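4. Heat Without Consensus: How Households Describe a Chili

4.1 The problem with "medium"

Every participant in the Murnodlow study owned a firm opinion about what counts as a hot chili, and most were willing to defend it at length. The trouble began when we asked them to write the opinion down. In the first round of diaries, "medium" was applied to a stew that one household gave to a toddler and to a relish that another household kept on a high shelf with the drain cleaner. Since both households used the word without hesitation, we could not treat it as a mistake by either of them.

Earlier work on heat vocabulary has tended to solve this by handing people a numbered scale. We tried this too. The scale ran from 1 to 12, with plain yogurt at the bottom and a blank at the top, which participants were invited to fill in from memory. The blanks came back full of brothers-in-law, airport noodles and, in one case, a divorce. As measurement this was poor. As a record of how people think about heat it was better than anything we had planned, and we kept it.

4.2 Color as a promise

When diary keepers were asked how they judged a chili before cooking it, color came up first and size second. Smell was mentioned mainly by people who wished to be thought of as good cooks. Red was read as hotter than green in almost every household, a belief that survived repeated contact with mild red chilies. One participant in Stukby wrote that a red chili which turned out mild had "let her down," and went back to the same stall the next week to say so. The stallholder, by her account, took it well.

This matters for recipes. A recipe that asks for "one red chili" (Figure 6) is giving a color and a number and leaving the cook to supply the rest. Of the cookbooks on our participants' shelves, few said which chili was meant, and fewer said what to do if the shop had only the other sort. Cooks filled the gap with habit. Those who had grown up with one kind of chili assumed that kind, and were surprised, sometimes loudly, by the results. 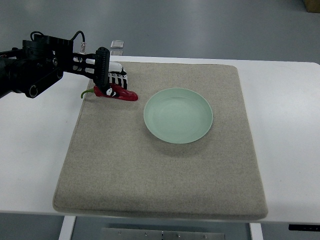
Figure 6. A red chili pepper.

Shivam Nigam objected, on reading a draft of this section, that the habit was being made to look foolish when it was doing most of the work. A cook who buys the same chili from the same stall for years has no need of a scale, he wrote in the margin, and the recipe's vagueness costs her nothing; it is only the stranger with the cookbook who suffers, and strangers with cookbooks have always suffered. He suggested we interview more people who never measure anything.

We did. The October round added 3 households chosen because they had told us, with some pride, that they owned no cookbooks. Their diaries were short. Heat was recorded as "right," "too much," or "her mother's," and the last of these was used only for dishes that nobody at the table had finished. Nigam's point stood up well. Within each household the words were stable from week to week, and two people who ate from the same pot rarely disagreed about which word applied.

4.3 Moving between kitchens

Disagreement came when food traveled. Participants were asked to bring a dish to a shared supper at the Uniyal hall and to label it for heat. We had expected some politeness and got a good deal of it. Guests who winced at a "mild" bean dish told its maker that it was lovely, then wrote in the diary that it was an act of aggression. The maker, meanwhile, wrote that the guests seemed to find it bland.

Labels were read as statements about the person who had written them - modest, boastful, careless - and only afterward as statements about the food. By the end of the supper several guests had stopped reading the labels and were watching each other's faces instead. Section 5 takes up the faces, which proved easier to code than the diaries and were in considerably better handwriting.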